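Filed under: Home & Office > Small Spaces > Cords and Clutter

How do I keep cords out from under a rolling whiteboard?

We moved into a shared room in Trenham in December, and it has to be workroom, sitting room and laundry stop all at once, bless it. My whiteboard is a Gredelik on casters, and every time I roll it over to make space by the sofa, a wheel finds a cord. I'd love something cheap that doesn't need screws in the floor!

2 answers

Oh, I feel for you, I lived with this for years (and two teenagers). Pick one parking spot for the board and lock the wheels if yours lock. Then coil up any spare cord, put a hook-and-loop tie on it and hang it off the table leg, well above the floor. I bought a pack of 34 ties at Harms and I'm still finding uses for them. Do the adapters too, they're the worst for getting nudged along by the bottom rail. My own corner still needs another round, as you'll see, and the basket never seems to make it to the washer.

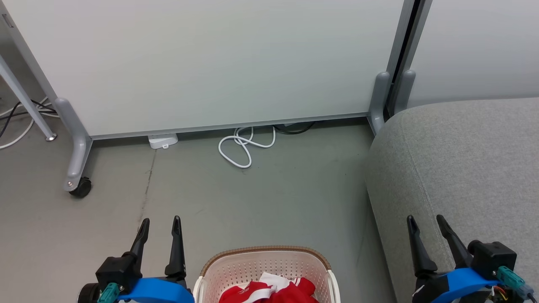

Adapter and white cord still on the floor under the rail

Get a Pluturex floor cover, the flat kind. Wheels go right over. Mine did fine on carpet, not sure about hard floors.

Contact us | © 2025 | Back to top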